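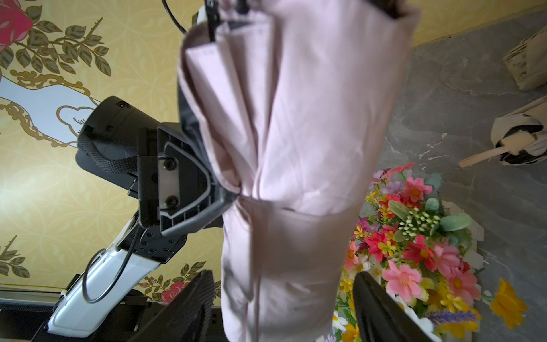 Umbrella demonstration (Kuleck open day)

The umbrella demonstration was one of the exhibits at the Kuleck open day, held on 18 August 2021 in the old print hall on the Kuleck site. It was put on by Fundorance, a small automation firm, and it involved two robot arms handling folding and closed umbrellas between them on a marbled surface. I was there for most of the afternoon, so I've written this entry myself — Aisyah Nasution has promised to add the technical bits when she gets round to it.

Background

Fundorance had been coming to the Kuleck open day for a few years with fairly sensible exhibits (sorting bottle tops, stacking trays, that sort of thing). Umbrellas were Felicidad Tolentino's idea. She'd been reading about how badly machines cope with cloth and thought an umbrella was a lovely nasty mixture: stiff down the middle, floppy round the outside, with a handle at one end that everybody wants to grab first. Work on it began in April, under the working name Joshi, and the name stuck to the whole set-up, arms and all. If you see "Joshi" elsewhere in these pages, it means this pair of arms and not a person.

The booth

The arms share a rail at the front of a small booth with silver posts. Inside, the walls are papered in the loudest yellow wallpaper I've ever met, all red roses and white vases with gold curls. Jean Ritchie chose it and is very proud of it! She told me she wanted it to feel like somebody's front hall, and also that a plain white wall makes everything far too easy for the cameras. There were artificial flowers in with the umbrellas for much the same reason. I liked them. Quite a few visitors asked if they could buy them.

How it works

Each arm has a small camera at its wrist, and the umbrella gets passed about and steadied between the two grippers. With a closed umbrella, one gripper keeps it upright while the other takes hold of the fabric near the middle, close to the strap. That's the tricky part, because the folds slide over each other and the strap isn't much thicker than the creases next to it. I stood watching a pink one for ages. A person does this without looking, usually while hunting for their keys with the other hand, and it was only after seeing a machine go at it slowly that I noticed how often I let the fabric slip and catch it again.

Kenneth Enriquez was running things from a laptop and talked us through it as he went. He said the arms had been taken through 425 practice goes before the open day, and that the early ones were mostly dropped umbrellas.

The afternoon

Doors opened at one. By the time I'd found the tea there was already a crowd at the booth, and Annapurna Panicker had started letting people in to the front row in groups so the children could see. I squeezed in with the second lot (I am not tall).

Not everything went smoothly. There was a long pause in the middle when Kenneth had to restart one of the programs, and a small boy behind me informed his gran that it was asleep. Then it got going again with a white and silver umbrella, which I think is harder than the pink one, as the silvery bits catch the light and the cameras don't care for that.

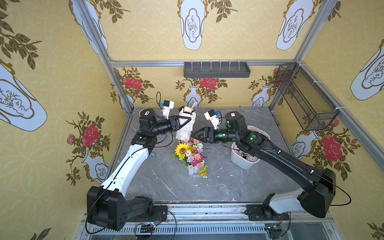 I asked Felicidad why they didn't just have one arm do it and clamp the umbrella in a stand. She said they'd tried, and that the cloth bunched up on the far side every time. You need something on both sides that can give a little. She also said that getting two arms to work that close together without bumping was most of the summer's work, and that she'd got very good at hearing when one was about to go wrong — something in the note of the motors, apparently.

Visitors could fill in a slip saying what they'd like to see handled next. Annapurna collected 128 of them. Socks came top, followed by fitted sheets, which got a round of applause when she read it out. My own slip said deckchairs and I stand by it.

Later showings

Joshi was shown again the following spring to a much smaller audience of 23, mostly students. I missed that one, so if you were there, please do fill in this section. I'd like to know whether the wallpaper survived.

See also

Kuleck open day
Fundorance
Joshi (two-arm set-up)
Bottle top sorter

Contact the editors | © Kuleck open day pages and contributors | Back to top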